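Steltomari puts bin-picking robot purchase on hold, asks suppliers for running costs first

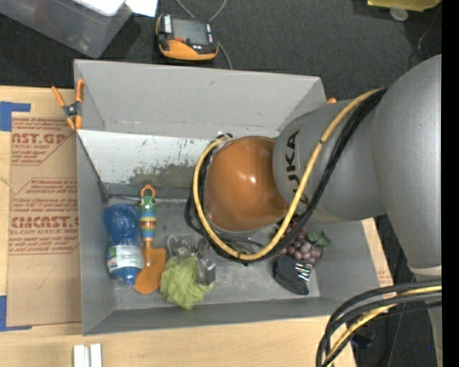
Does a picking robot pay for itself in a mixed-goods returns room?
Steltomari's finding so far is that the quotes it holds don't show it.

MEDIA RELEASE, March - Returns handler Steltomari will not commit to a robotic picking cell this financial year. The company sought proposals from two suppliers, Flundura and Wubshet, for its Kiltoslow site, where staff sort up to 2,000 returned items a shift.

Both proposals put payback at 15 months. Neither included spare grippers, floor works or the labour of clearing missed picks - costs Steltomari expects to carry itself.

"We were shown a purchase price and a very cheerful graph," a company spokesperson said. "Soft, shiny and tangled goods are most of our day, and we want those priced in before anyone signs."

Suppliers have been asked to resubmit by June with itemised maintenance, software licence fees and a fixed rate for call-outs. Steltomari will also require a paid trial using 50 product lines of its own choosing, with the supplier's demonstration stock left at home.

No jobs at Kiltoslow are affected. Money set aside for the cell stays in the capital budget and will be reviewed in August.

Media enquiries: Steltomari communications office, Kiltoslow.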